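Progress Report to the Angelovski Fund
Project: Kumine Oral History and Civil Rights Archive
Reporting period ending in September

Summary

The Brikosdale Historical Society submits this report on the second phase of the Kumine project, which records the history of fair housing and employment campaigns in the Brikosdale area between the 1950s and the 1970s. Work is on schedule except for transcription, as explained below.

Interviews

The grant agreement called for 30 recorded interviews by the end of the phase. All have been completed. Participants include former tenants' organizers, teachers, two retired hearing officers, and family members of people who filed early complaints under the city's housing ordinance. Each participant signed a release form, and 11 asked that part of their recording stay closed during their lifetime. Those requests have been entered in the catalog and will be honored.

Sessions were held in participants' homes or at the society's office on Istix Street. Most lasted between one and two hours.
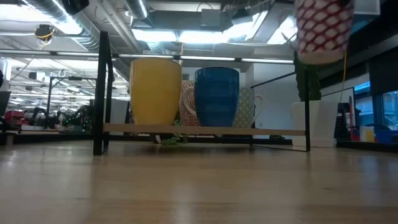

Document collection

The society has received 2538 pages of letters, meeting minutes, and newspaper clippings on loan from families. Scanning is complete. Originals are being returned in the order received, and five families have chosen to donate their papers permanently. A box of minutes from the Istix Street Tenants' League, previously thought lost, fills a gap in the record for the years before the ordinance passed.

Transcription

Transcription has taken longer than planned. Several early recordings have low sound levels and must be checked twice. Project director Zubaida Bugti has moved staff hours from scanning to this task. No additional funds are requested.

Next phase

The society will finish the remaining transcripts, send them to participants for correction, and prepare the finding aid for public use. A draft of the school reading packet will be sent to the Fund for comment before printing. The financial statement is attached under separate cover.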